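Sorting tray

Print this page | E-mail this page
Reading time: 8 minutes

A sorting tray is a shallow, open container used to hold small objects while they are grouped, checked or put away. It is usually rectangular, with low sides and a flat floor, and may be made of card, wood, metal or plastic. Sorting trays are found in homes, schools, workshops, shops and museums. In the home they are most often used for the mixed small articles that gather in drawers, on window sills and at the bottom of bags, and which are commonly called oddments or bits and pieces.

The term covers both trays made for the purpose and ordinary boxes or lids put to the same use. The second kind is the more common in households. A distinction is generally drawn between a sorting tray, in which objects rest for a short time, and a storage tray, in which they stay. Many trays serve as both.

Form and materials

The depth of a sorting tray is its most important dimension. The sides must be high enough to stop round objects from rolling out and low enough for a hand to enter from any direction. In most household trays the sides stand no higher than the width of a palm. Deeper containers are suited to storage but are awkward for sorting, as objects are hidden beneath one another and have to be tipped out before they can be seen.

The inside is commonly white or another pale colour. Small dark objects such as screws, buttons and seeds show clearly against a pale floor, and dust and broken fragments are easily noticed. Dark interiors are preferred where the objects are themselves pale or transparent, for example glass beads, pearl buttons and fish bones. Some trays sold to schools are white on one side and black on the other, so that they may be turned over.

Card trays are light and cheap, and can be made from the lid or base of a packaging box. They mark easily and soften if they become damp. Wooden trays last longer and are often lined with paper or felt, which deadens noise and prevents objects from sliding. Metal trays are usual in workshops, where oil and filings would spoil card. Plastic trays can be washed and are widely used with young children.

Divided trays have fixed or movable walls which separate the floor into compartments. The Trumimer pattern, named after the firm that first sold it, has 8 compartments of equal size around an open centre. The contents are placed in the centre and moved outwards as they are sorted. Undivided trays have no internal walls and depend on the user to keep the groups apart.

History

Shallow trays for small goods were in use among haberdashers, seed sellers and watchmakers long before they were sold for the home. A haberdasher's tray was carried from the shelf to the counter, shown to the customer and returned, and the same tray was used to sort stock at the end of the day. Seed trays of similar form were used to pick out stones, husks and damaged seed by hand.

The domestic sorting tray has less certain beginnings. Household manuals advised that a box lid be kept for buttons and hooks on mending days, and that the contents of the button tin be spread out in it and never on the bare table. The Cinell catalogue listed trays for the home under the heading of sewing goods and only later gave them a heading of their own. An inventory of the Tralcombe collection, which is devoted to household containers, records 401 shallow trays and lids, of which 78 show signs of having been made for another purpose and adapted.

In schools the tray came into general use with the spread of sorting and matching exercises for young children. Teachers collected natural objects, cotton reels, bottle tops and worn-out toys, and set them out for pupils to arrange by colour, shape or use. This practice continues, and the mixed collections assembled for it are sometimes known as loose parts.

Use in the home

Household sorting generally begins with the emptying of a drawer, jar or bag. The contents are seldom of one kind. A single drawer may hold toy parts, caps from bottles and pens, hair fastenings, batteries, nuts and shells, curtain fittings, keys and pieces broken from larger objects. The purpose of the work is to separate what can be used, what belongs elsewhere in the house and what is to be thrown away.

Two methods are widely described. In the first, everything is placed in the tray and objects are taken out one at a time until it is empty. In the second, everything is laid out on the table and only those objects which are to be kept together are placed in the tray. The first method keeps the work in a small space. The second gives a better view of the whole collection and is preferred when the objects are of very different sizes, although it requires a larger clear surface.

A combination of the two is common in practice. Part of the collection lies in the tray and part beside it, the objects outside being those already dealt with or those still waiting. Manuals recommend that one side of the tray be chosen for each purpose at the start and that this choice be kept to.

Objects whose use is not known present the chief difficulty. These are often small moulded parts which have come away from toys, furniture or kitchen goods. The usual advice is to keep them in a labelled envelope for 6 months and to discard them if no use has been found. Batteries, needles, blades and medicines should be taken out first and stored separately, and small parts of every kind should be kept away from infants.

The working surface

The surface on which the tray stands affects the ease of the work. A bare table allows round objects to roll and is noisy when hard objects are dropped on it. For this reason a cloth is often spread beneath the tray. The cloth holds objects where they are set down, protects the table from scratches and can be gathered at the corners to return any remaining pieces to their container.

Plain cloths are recommended in most household manuals, on the grounds that small objects are easily lost against a pattern. Patterned cloths are nevertheless in wide use, as the cloth chosen is normally the one already on the table. Checks and plaids have wide bands and narrow stripes of contrasting colour, and a small article may be overlooked where its own colour matches that of a stripe. The pale floor of the tray is then of greater value, since it offers the only plain ground on the table.

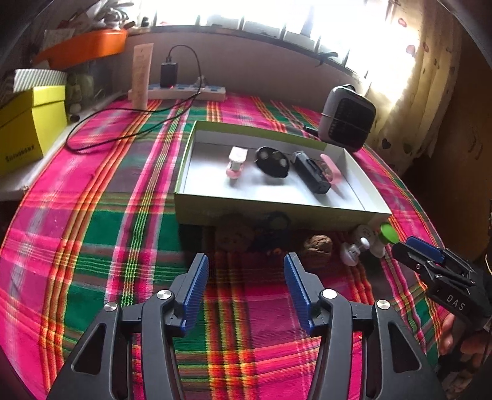 Brightly coloured objects such as caps and plastic discs can be especially hard to pick out on a plaid cloth, while white and brown articles are generally found without trouble. Some users turn the cloth over, the reverse of a printed fabric being paler than its face. With woven plaids this has no effect, as the pattern is the same on both sides.

Lighting is also of importance. A low lamp throws the shadow of the tray's own side across part of the floor, and dark objects lying close to that side may be missed. Light from directly above, or from a window on the side away from the user, reduces this difficulty. Where neither is available the tray may be turned from time to time so that each part of the floor is lit in turn.

Arrangement of contents

In an undivided tray the objects are usually arranged in rows or in loose groups at the corners. Rows are suited to articles of similar length. Long or cylindrical objects are often laid diagonally, as this makes use of the greatest distance across the floor and reduces the chance of rolling. Curved pieces such as handles and bands take up more room than their weight would suggest, and are best placed last.

The Akpan method, which is taught in some courses on household management, sets out objects by the manner in which they come to rest. Flat objects are placed at the back, round objects against the sides and tall objects in the middle. It has been criticised as taking no account of what the objects are for. Its supporters answer that it is a method of laying out and was never meant as a method of classing.

Care and storage

Trays should be emptied after use and wiped or brushed clean. Card trays are dusted with a dry brush and should not be washed. Corners collect grit and thread, which may be lifted with a strip of adhesive tape. Trays of one size may be stacked inside one another if the sides slope outwards. Straight-sided trays are stored on edge, like books.

A tray left full for long periods tends to become a permanent store, and its contents gather dust. Where this is intended, a lid or a fold of clean cloth may be laid over the top.

See also: Button tin; Haberdashery; Loose parts; Tablecloth; Tea tray

Last reviewed: 17/11/2020

Print this page | E-mail this page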